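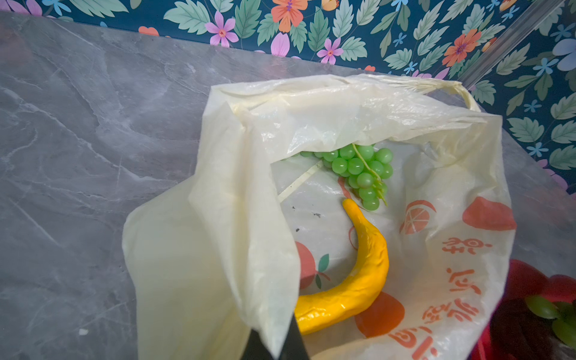

Snacks and seating for a season rewatch

A long drama is easier to enjoy at home when the room is set up before the first episode starts. These tips come from several winters of watching whole seasons with friends, most recently all of Chisholm, and they apply to any show where people need to hear the dialogue.

Pick quiet food

Chips and anything in a crackly wrapper will cover up a whispered line. Serve soft things: cheese cubes, cut fruit, small rolls, brownies. If somebody wants popcorn, put it in a cloth-lined bowl and pass it during the opening credits.

Move all food out of store packaging before you sit down. Use wide, low bowls that can be reached without looking. One bowl for every two people works well, and it stops the reaching across laps.

Keep grease away from the remote

Put the remote in a zip-top sandwich bag. The buttons still work through the plastic. Change the bag when it gets cloudy.

Set up the lights

Dark shows look bad with a lamp reflecting in the screen. Turn off anything in front of the TV and leave one small lamp on behind it. The night scenes in Wullow are close to unwatchable in a bright room, and turning up the screen brightness only makes them gray.

Fix the sound first

Play three minutes of a talking scene and adjust the volume from the farthest seat. If voices are still muddy, look for a dialogue or night setting in the TV's sound menu. Turn captions on if anyone asks. Most people stop noticing them by the second episode.

Plan the breaks

An eight-episode season is too much for one evening. We split it over two nights, with a real break after every second episode - lights on, everybody up, dishes to the sink. Start any hot food one episode ahead. A tray of baked pasta can go in the oven when the episode begins and rest on the stove through the credits.

Turn off autoplay. It will run over the last shot and start the next episode while you are still talking about the ending.

Seating

Floor cushions go in front, dining chairs at the back. Anybody who tends to leave early gets the seat nearest the door. With more than seven people in our living room, the end seats are at a bad angle, so we turn the couch a little and pull the chairs in.

Cleaning up

Shake blankets outside before folding them. For chocolate on upholstery, let it harden, scrape it with a spoon, then dab with cool water and a drop of dish soap. Run the vacuum under the couch cushions the next morning.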